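八月
作者：Merike Lūse

用中文记账的一年

我学中文已经第五年了，可是真正每天用中文写字，是从记账开始的。以前我写的都是作业，老师看完，画几个红圈，还给我，我就不再看了。记账不一样，写下来的东西，月底我自己要读，读不懂就麻烦了。

开始的原因很普通。去年夏天我搬到Ekcombe，租了一个小房子，第一次一个人付所有的钱：房租、水、电、取暖、垃圾费，还有一种我到现在也说不清楚的“公共费用”。第一个月过完，我的银行卡里比我想的少了很多。我坐在厨房里想了一个晚上，想不出来钱去哪里了。我在电话里问姐姐，她只说了一句：“你写下来。”

我试过手机软件。有一个叫Stelura，朋友Satish Bhatt推荐的，他用得很好，每个月给我看他的圆形图表，各种颜色，很漂亮。我用了两个星期就停了。它总是要我选“类别”，可是我的生活不太听类别的话。比如我买一把剪刀，一半为了剪头发，一半为了剪线，我应该选什么？我每次站在收银台旁边想这个问题，后面的人就等着我。

所以我买了一个本子，横格的，封面是深绿色。我决定用中文写，最初只是想多练习汉字。我的母语太快了，我写自己的母语的时候，手走在脑子前面，写完也不知道写了什么。用中文，每一个字都要想一下。想的时候，我也就想到了那笔钱。

第一页现在看很好笑。我写了“买面包，用钱三块”，旁边又写“买牛奶，也用钱”。后面没有数字，因为我忘了。“花钱”和“用钱”的区别，我是过了一个月才注意到的。还有“贵”这个字，我写错了很多次，下面总是写成“见”。后来我去查，才知道下面是“贝”，古时候贝壳就是钱。从那天起我没有再写错。“购”“费”“账”“贷”“赔”“赚”，里面都有这个贝。我把它们抄在本子的最后一页，慢慢抄了十三个。我觉得这是中文给记账的人的一个小礼物。

不过“账”和“帐”让我头疼了很久。我看老一点的书，写的是“帐”，新的写“账”。我给以前的中文老师写邮件问，她回答说现在管钱的用“账”，蚊帐的用“帐”。我很喜欢这个回答，很短，可以马上用。

再说方法。我的方法很简单，也许会有人觉得太简单。每天晚上洗完碗以后，我坐下来，写当天的钱。每一行有三个部分：买了什么，多少钱，还有一句话。那一句话是最重要的。它可以是原因，可以是心情，也可以是天气。比如：

“苹果，五个，很甜，下次还去那家。”
“公共汽车，坐错方向，付了两次。”
“咖啡，不想喝，但是下雨。”

最后这一种，我后来发现特别多。我把一年的本子从头读了一遍，发现我最容易乱花钱的时候是下雨的下午。我并不想要那个东西，我只想要一个有屋顶的地方坐着。Ekcombe的雨很多，所以这是一个不小的问题。今年春天我买了一件好的雨衣，在本子里写：“雨衣，贵，但是应该可以省咖啡。”到现在为止，它确实省了一些。我没有仔细算，我只是看到“下雨”这两个字在本子里少了。

我也记别人的钱，就是借出去和借进来的。Gwilym Harries是我的邻居，住楼下，他喜欢做饭，常常没有零钱。他向我借过几次，都不多，每次都还，有时候还的是汤。我不知道汤怎么写进账里。我先写“还清（汤）”，后来觉得不准确，因为汤比他借的钱好得多。最后我写：“还清，有利息。”“利息”是我在银行的一张纸上学的词，我很高兴终于用到了它。

关于大的钱，我也想说几句。日常的小钱其实不是最难的，难的是一年只来一次的钱。保险是一次，证件是一次，回家的机票是一次，冬天取暖的账单也差不多是一次。它们每次来，我都觉得很意外，可是它们每年都来，所以不应该意外。有一张取暖的账单是851，我看着这个数字，先把纸翻过去，又翻回来，它还是851。那个月我吃了很多土豆。本子里有一整页，几乎每一行都有“土豆”两个字，我现在写这两个字非常快。

后来我在本子中间夹了一张纸，画了十二个格子，一个月一个格子，把这些一年一次的钱写在它们要来的那个月。然后每个月放一点钱到一个信封里。信封上我写了“不要动”。我动过两次，一次是牙疼，一次我不太想说。牙疼那次花了108，我觉得可以原谅。

我常常逛的旧货市场叫Rinstead，每个星期二开，上午九点到下午。在那里记账最难，因为很多东西没有价格牌，要问，而且问了以后不好意思不买。我在那里买过一盏台灯，回家发现没有灯泡可以配它。我买过一套Symonenko牌的茶杯，本来是六个，他只有四个，我觉得四个也够，我一个人住。那一行的一句话是：“茶杯四个，客人最多三位。”

Seren Yorath是我在市场认识的，她卖旧书和明信片。我有一次站在她的桌子前面，拿出本子写刚刚买的东西，她问我写的是什么语言。我说中文，她又问写的是什么内容。我说：“一本旧菜谱，两块，可能不会看。”她笑得很厉害，然后给我便宜了五毛。我只好把那一行改掉，改得很乱。从那以后她每次看见我，都问她今天有没有被写进去。

有几个朋友问我，用外语记账会不会出错。会的。我出过的最大的错，是把“一万”和“一千”弄混。中文的数字四位四位地走，我的母语是三位三位地走，到了一万就会打架。有一个月，我写自己的收入，按照那个数字，我可以买一辆不错的汽车。我读到的时候高兴了一秒钟。现在大的数目我都用阿拉伯数字写，不冒险。

还有量词。我不知道应该说一“个”还是一“把”、一“条”、一“张”、一“卷”的时候，就去查字典。一条毛巾，一把牙刷，一块肥皂，一卷胶带，一双袜子。买东西其实是学量词最好的办法，因为东西在手里，形状自己会告诉你。长的软的多半是“条”，有柄可以拿的多半是“把”。可是“一把椅子”和“一张椅子”都有人说，这个我还没有完全明白。裤子为什么是“条”，我想了想，觉得可以接受。
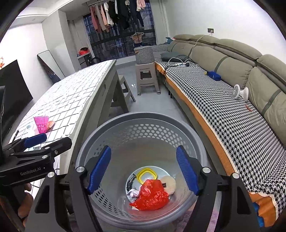
我给自己定了一个规则，就是写的时候不骂自己。这个规则是慢慢才有的。最初几个月，那一句话里有很多“不应该”“浪费”“为什么又买”。我月底读的时候很难受，难受了就不想打开本子，不打开就不写，不写就更乱花钱。有一次停了十三天，回来的时候什么都记不起来，只好写了一行：“这些天，不知道。”我现在觉得这一行写得很诚实，但是对月底的计算没有帮助。

所以现在我只写事实。如果实在忍不住，就写一个“唉”。“唉”这个字很好，很短，不伤人。一个月里如果有五个以上的“唉”，我就知道下个月要小心一点。

月底的那个晚上，我会泡一壶茶，把整个月从第一行读到最后一行，大声读。大声读有两个好处，一个是练习发音，另一个是听到自己的声音说“又买了笔”，会觉得有一点奇怪。我的笔真的太多了。读完以后我用计算器加两遍，两遍的结果常常不一样，那就加第三遍。Cledwyn James是我同事，做财务工作，他看了我的加法，没有说什么，只是给我带来一把尺子，让我把每一行画直。画直以后，错误确实少了。我一直以为他会讲很多理论，结果就是一把尺子。

我也想过这样做值不值得。每天晚上十分钟，一年就是很多小时。用软件可能一分钟就够，Satish到现在还这样对我说。可是软件不会记得那天的苹果很甜，也不会记得楼下的汤。我翻到去年十一月，有一行写着：“蜡烛两根，停电，和楼上的人在楼梯上说话。”我早就忘了那个晚上，看见这一行，就全都回来了，连楼梯上的冷都回来了。蜡烛的价格倒是没有写清楚，那个数字像1也像7。

省了多少钱呢？我想读到这里的人最想知道的是这个。和第一年的前三个月比，我现在每个月剩下的钱超过以前的两倍，可是以前剩下的很少，所以两倍也不是很多。信封里现在有够付冬天取暖的钱，这是第一次在八月就准备好。我在本子里写了，后面没有写“唉”。

如果有人也在学一种语言，也想试试，我有几个很小的建议。本子不要买太好的，太好的会不敢写错。不要补很久以前的账，从今天开始就可以。不会写的字先写拼音，第二天再查，不要当天晚上查，不然会查到半夜，忘记本来是要记账的。还有，收据要当天看，我们这里的收据用的纸很差，过几个星期字就没有了，变成一张白纸。我有一个盒子，里面全是这样的白纸，我也不知道为什么还留着。

绿色的本子还剩四页。新的我已经买好了，这次是灰色的，比较薄。今天晚上的一行是：“本子，一本，旧的还没有写完，先买。”

文中的中文如果有错误，请写信告诉我，我会改，也会谢谢您。

联系作者 | © Merike Lūse 保留所有权利 | 返回顶部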